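Section 4. Comparing two grippers on the mug task

This section explains how to run the standard mug task in the Clirna simulator with two different grippers and compare the results. It assumes that you have finished Section 3 and that the arm model loads without errors. If the controller panel shows a red status light, go back to Section 3.6 before you carry on.

You will need:

A Clirna project with the brick room scene installed
The stock parallel hand (supplied with the arm model)
The Nonlow soft finger model, version 2 or later
The Clalum grip controller
A free disk area for the logs

4.1 Loading the room

1. Open Clirna and choose File, Open Room.
2. Pick the brick room from the list. Loading is slower the first time, when the textures are unpacked.
3. In the Objects panel, tick Mug and Bat. Leave the other entries as they are.
4. Press Reset Room. The objects go to their start positions and the arm goes to its home pose.
5. Choose View, Side Camera.

Note: The bat is an obstacle and should stay on the table for every run, including practice runs. Results taken without it cannot be compared with the reference results.

Note: If the mug falls through the table when you press Reset Room, the physics step is too long. Set it to 8 milliseconds in Settings, Physics, and reset again.

4.2 Setting up the stock hand

1. In the Tool panel, choose Parallel Hand.
2. Set the grip force to 20 newtons.
3. Set the approach direction to Vertical.
4. Set the grasp target to Rim. Do not use Body for this test. The Body setting brings the hand in from the side and uses a different path file.
5. Press Move to Pre-grasp and wait for the arm to stop.
6. Look at the fingers from the side camera, then switch to the wrist camera and look again.

At pre-grasp the fingers should point straight down over the mug, with the tips just inside the opening. If both tips are outside the mug, or one is touching the table, stop and correct the tool offset as described in 4.5. 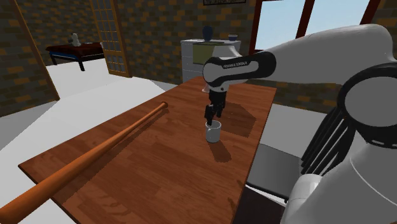
Issue 3, page 47

The stock hand casts a wide shadow on the table beside the mug. Judge the finger position from the fingertips and the rim. The shadow falls to one side and is a poor guide to where the hand is, especially in the side camera view.

7. Press Close. Wait for the grip reading to settle.
8. Press Lift. The arm raises the hand straight up and holds.
9. Press Save Run and type a name for the log.

Caution: Do not press Reset Room while the arm is holding the mug. The controller keeps the old grip value and the next run will start with the fingers part closed. Press Open first, then reset.

4.3 Fitting the soft fingers

1. Press Open, then Home.
2. In the Tool panel, choose Import and select the Nonlow file.
3. When asked about the mount, choose Same Flange.
4. Enter the finger length from the data sheet that came with the model. The value is measured from the flange face to the fingertip.
5. Press Apply. The hand on screen changes straight away, but the controller does not use the new length until you press Sync.
6. Press Sync.
7. Repeat 4.2 from step 2.

Caution: If you miss step 6, the arm will move as if the stock hand were still fitted and may drive the fingers into the table. Clirna will report a contact fault and stop the run. Delete that log.

Soft fingers bend when they meet the rim, so the grip reading takes longer to settle. Do not press Lift while the number is still changing.

4.4 Running the full comparison

One lift tells you very little. The standard test is 200 lifts for each hand, with the mug moved a short way between lifts.

1. Open the Batch panel.
2. Set Runs to 200.
3. Set Mug Position to Random and load the seed file called Mao. Use the same seed file for both hands so that the mug positions match.
4. Set Hold Time to 8 seconds.
5. Tick Save Failed Runs Only if disk space is short.
6. Press Start.

You can close the camera windows while the batch is running and it will go faster. Do not change the room lighting during a batch if you are also testing the wrist camera, as the camera logs will then differ between hands.

A lift counts as good when the mug is still held at the end of the hold time and the bat has not been touched. If the bat moves at all, the run is marked Fail even when the mug is held.

4.5 Correcting the tool offset

Use this procedure if the fingers are not in line with the mug at pre-grasp.

1. Press Home, then open Tool, Offset.
2. Set all three values to zero and press Sync.
3. Move to pre-grasp and switch to the wrist camera.
4. Change X and Y one step at a time until the fingertips sit evenly either side of the rim wall.
5. Change Z last. Lower the hand until the tips are inside the mug and clear of the bottom.
6. Press Store.

The offset is saved with the hand, so you need to do this once for each gripper. Reinstalling a gripper model clears it.

4.6 Reading the results

Open Reports, Compare and select both batch logs. The report lists good lifts, dropped mugs, contact faults and bat contacts for each hand. Check contact faults first. More than a handful usually means that the finger length or the Z value is wrong, and the batch should be run again after it is corrected.

Slips are listed by mug position. If they are all on the side nearest the bat, look at the path before blaming the fingers. The planner takes a longer way round there and the hand can arrive slightly turned.

Changes in this issue (March): hold time added to 4.4, step 4. Caution added after 4.3, step 7. Offset procedure rewritten by Tayla Mahuika and checked by Bronwyn Costigan.

Continue to Section 5, Wrist camera settings.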